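Resolutions, week one

2018-01-08

I have been reading old magazines again. My aunt's neighbor was clearing out a garage in Wesport and I came home with 28 of them, all copies of a household monthly called the Jitlow Companion, which ran for years and then, as far as I can tell, stopped in the middle of a serial about a widow and a lighthouse. I will never learn what happened to the widow. I have opinions about the lighthouse.

The plan for January was to read less and exercise more. So far I have carried the magazines up two flights of stairs, and I'm counting it.

What I love best is the advice. The Companion believed there was a right way to do everything, and that you, personally, had been doing it wrong. There is a full column on how to answer the door. There is a letter from a reader who wants to know if soup is a suitable thing to serve a dentist. The answer runs to 903 words (I checked, it was a slow Sunday) and comes down to "yes, if thick."
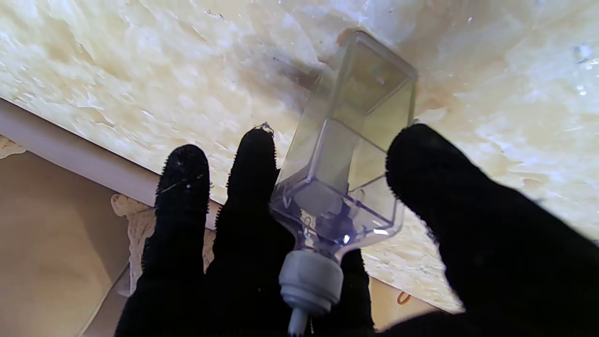
Vol. 14, No. 6, p. 238

The housekeeping pages are sterner. A contributor who signs herself Elisa Ferraro thinks a drawer should be emptied, wiped and refilled every month, and that a person who can't face her drawers can't face much else. I read this sitting next to a drawer I haven't opened since October. It has batteries in it. It may have a passport in it.

I mentioned all this to Nikau at work, who asked why I didn't just throw the things out, one a week, as I finished them. He is a man with very clean counters. I said they were a historical record. He said of what, and I said soup.

Anyway, I am now on number 11, and somebody before me has filled in the crossword in pen, wrongly, with great confidence. Four across is "river in Europe" and they have put VUTARD. I looked it up. I'm leaving it in.

If anyone has the issue after the one with the fog, please write. I'll pay postage, and I can trade you a duplicate with only a small amount of jam on it.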